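Extras FAQ: what I get asked about being in the background
Posted in February by Morenike Ugwu
Print this page | E-mail this to a friend

I've been doing background work on TV commercials and the odd drama since I moved to Skinner, and my inbox fills up with the same questions every time an ad goes to air. So I've put my answers in one spot!

How did you get your first job?
A friend forwarded me a casting call from Kilta, the agency I'm still with. They wanted 200 people for a wedding reception in a soap. I sent two phone snaps and my shoe size and heard back that night.

Do I need professional headshots?
Not to start. Plain wall, daylight, no sunnies. I paid for proper ones after my first year and I'm glad I waited, as I'd changed my hair colour twice by then.

What do I wear?
Whatever the call sheet says, plus a spare. Avoid logos, pure white and skinny stripes (they go funny on camera). Nazanin Dehghan, who dressed us on the Stemik coffee ads, once sent 17 of us back to the van for wearing the wrong blue.

Do you meet the stars?
You stand near them. I spent a whole afternoon behind Declan Nic Aodha pretending to read a menu, and he was lovely – he offered me a mint. Don't ask for a selfie, though. Wait for them to chat to you.

How long is the day?
Long. My call is usually before six and I've been home after midnight more than once. Bring a book and a cushion.
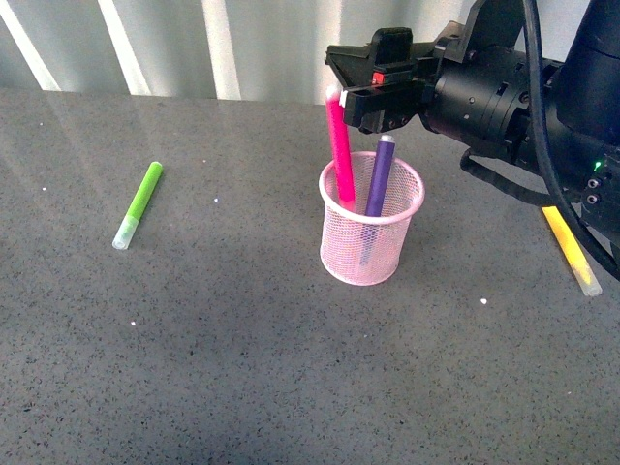
Will I end up on screen?
Maybe! In my last ad you can see my left elbow, and Mum has paused it for everyone she knows. Close-ups of products or gadgets get their own time and I'm never in those. A black arm over a grey speckled tabletop, say, with one tiny red-orange light on its gripper, can fill a shot all by itself, and no extra is going to compete with that.

Can I bring my kids?
Only if they're booked too. Ask Horacio Yáñez at the Kilta desk, he looks after the under-sixteens and is very patient on the phone.

Recent posts
My day on the Berkel set
Packing a bag for a night shoot
Pascual Villalba on going from extra to speaking part
What "hold for sound" means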